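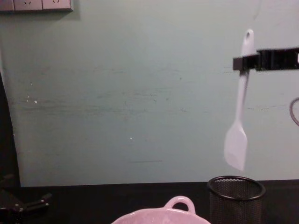

White silicone spatula, black mesh holder and pink bowl with a handle.

About Camitz

Camitz is a small shop and cooking school for people with small kitchens. We sell the things that stand on the counter or hang over it, and on the same floor we teach how to cook with them and where to put them afterwards. The shop is in the front, the classroom is behind the glass door, and between the two is a long shelf where you can try how a tool feels in your hand before you buy it.

My name is Đào and I started Camitz after I had cooked for many years in kitchens that belonged to other people. English is my third language, so please forgive me if some sentences on this page are a little stiff. My colleagues offered to correct them and I said that I would prefer to keep them as I wrote them.

How we began

The first shop was one room above a bakery in Flisau. I had a table, a sink which leaked, and two shelves of spatulas, ladles and whisks. My idea was to sell only tools that I used myself. In the first October I sold very few of them, but people stayed to talk, and mostly they talked about drawers. They had a drawer which did not close any more. They owned five wooden spoons and could find none of them when the onions began to burn. I began to draw little plans for them on the back of the receipt, and after some months a customer asked if she could pay me for a plan. This is how the second half of our work began.

Later we moved to the present address, where we have a proper classroom with 4 cooking stations. The leaking sink stayed in Flisau.

What we sell

We keep 451 articles in the shop. It is a small number for a kitchen shop and we try not to let it grow. When a new article comes in, we look for one that can go out.

Most of what we sell is for stirring, scraping, turning and holding. Silicone spatulas are the article we are asked for most often. We have them with a narrow handle and a flat head, in white and in some colours, and we like the ones with a small hole at the end of the handle, so that you may choose between a hook and a holder. For holders we like wire mesh. You can see through it which tools are standing inside, crumbs do not hide in it so easily, and it is light enough to carry to the table. Black mesh shows flour, I must admit, but it takes one minute under the tap.

We also have bowls, and many of them have a handle. A bowl with a handle is useful when you pour batter with one hand and scrape with the other. The pink ones are popular with our younger customers and also with my father.

We do not sell knives or electrical machines. For knives we send you gladly to Feletti, two streets away, where they also sharpen. They send people to us for everything else, so it is a fair exchange.

What we teach

Our classes are for adults who want to cook at home on ordinary evenings. You learn a soup, a pan dish, a dough and something sweet, and in every class the last half hour belongs to the tidying. Some people are surprised by this. We wash up together, dry the tools, and each person puts the station back in order for the next group.

The tidying part has its own small method. I write it here because many people ask for it by e-mail:

Take everything out of the drawer and lay it on the table.
Put together the tools which do the same work.
Keep the ones you used this month near the stove, standing in a holder, heads up.
Put long tools at the back of the holder and short ones in front.
The rest goes into the drawer, or to a neighbour.

Please dry a spatula well before you stand it in the holder. If the head can be taken off the handle, take it off when you wash it and dry both parts.

The evening class is on Thursday. It starts at half past six and we ask you to come ten minutes earlier to find your apron. Vegetarian cooking is possible in all classes, only tell us when you book.

Who we are

I do the buying and I teach the dough. Sorcha Dow teaches the other classes and wrote all the recipe sheets. She came to us from a school kitchen, where she was used to cooking for a great many children at once, and in the beginning her soups were much too large for our pots. She is also the person who answers the telephone most mornings, so if you have a question about a recipe, it is good to call before noon.

Kitchen plans at home

If you would like help in your own kitchen, we come to you. We measure the drawers and the counter, we talk about what you cook, and you receive a drawn plan with a list. You are free to buy the things on the list from us or from anybody. Much of the time the list is short, and sometimes it says only that the toaster should move to the other side.

Since we opened we have drawn more than 3,000 plans, including those on the receipts. I keep a copy of nearly all of them in grey folders in the office, and when people move to a new apartment they often come back and ask to see the old one.

Visiting us

The shop has one step at the front door and no step at the side door. Please ring at the side and we will open. Children are welcome in the shop and may touch everything on the low shelf. There is a favourite corner by the window with two chairs, where you can wait if someone in your family needs a long time to choose a whisk.

For bookings and plans, write to us using the form on the contact page. We answer within two working days.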